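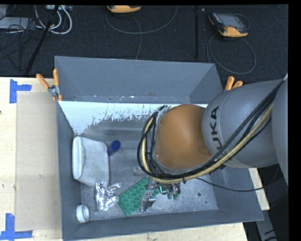 *Grüne Bauplatte in der grauen Metallwanne*

## Gebrauchte Bauplatten reinigen und wieder gerade bekommen

**noppe_ost** (Themenstarter)

Guten Abend zusammen,

ich habe im Juli auf dem Flohmarkt in Nasenlow eine große Kiste mit Klemmbausteinen gekauft. Nach meiner Liste sind es 1.205 Teile, dazu kommen sieben Bauplatten. Die Steine machen mir keine Sorge, diese kann man gut waschen. Bei den Platten bin ich unsicher. Sie sind fettig, zwischen den Noppen sitzt Staub, und drei davon haben sich an den Ecken nach oben gebogen.

Meine Fragen wären also: Wie warm darf das Wasser sein? Und gibt es eine Methode, mit welcher man eine gebogene Platte wieder gerade macht, ohne dass sie bricht? Ich bitte um Verzeihung, wenn das schon einmal behandelt wurde. Über die Suche habe ich nur Beiträge zu einzelnen Steinen gefunden.

---

**Kellerkind77**

Willkommen! Lauwarm, Spülmittel, weiche Zahnbürste, fertig. Ich gehe nie über 30 Grad. Dünne Platten verziehen sich schneller, als man denkt. Danach flach auf ein Handtuch, Noppen nach unten, und auf keinen Fall auf die Heizung.

---

**tante_klick**

> Ich gehe nie über 30 Grad.

Das halte ich für übervorsichtig. Bei richtig altem Küchenfett kommst du damit nicht weit. Ich nehme Wasser, in das ich gerade noch mit der Hand reinfassen mag, und meine Platten leben alle noch. Zum Lösen einen Spritzer Dimel dazu, zehn Minuten warten, dann bürsten.

---

**Kellerkind77**

Dimel würde ich nicht nehmen. Mir hat das Zeug zwei alte graue Platten stumpf gemacht. Kann sein, dass ich zu lange gewartet habe, aber der Glanz war weg und kam nicht wieder.

---

**tante_klick**

Wie lange war denn zu lange?

---

**Kellerkind77**

Über Nacht. Ja, ich weiß.

---

**grundplatte_rudi**

Zum Geradebiegen: Platte in warmes Wasser legen, rausnehmen, zwischen zwei glatte Bretter, Bücher drauf und in Ruhe lassen. Ich lasse sie 22 Stunden liegen, weil ich abends um acht anfange und am nächsten Tag um sechs nachschaue. Bei einer leicht gebogenen Ecke reicht das meistens. Wenn eine Platte schon weiße Stellen am Knick hat, würde ich sie nicht mehr anfassen, die reißt dir.

Föhn bitte vergessen. Damit wird es wellig.

---

**noppe_ost**

Vielen Dank für die vielen Antworten. Ich habe gestern mit der schlechtesten Platte begonnen, zuerst mit Spülmittel und bei 30 Grad. Der Staub ist weg, das Fett leider nur zum Teil. Auf die zweite habe ich ein wenig Dimel gegeben und es nach fünf Minuten abgespült. Sie wurde sauberer, und ich kann keine stumpfe Stelle erkennen. Vielleicht haben also beide recht.

Weiße Stellen hat eine der drei gebogenen Platten. Diese lasse ich, wie sie ist, und baue eine Wiese darauf, deren Rand man nicht sieht. Falls jemand Ersatz braucht oder kennt: Ich suche noch eine grüne in derselben Größe.

---

**grundplatte_rudi**

Bei Ayele in Nandberg im Hinterzimmer steht eine Kiste mit einzelnen Platten. Nimm ein Lineal mit und leg es vor dem Kauf diagonal drüber, da ist auch viel Krummes dabei.

---

**tante_klick**

Und handeln! Der erste Preis dort ist immer frech.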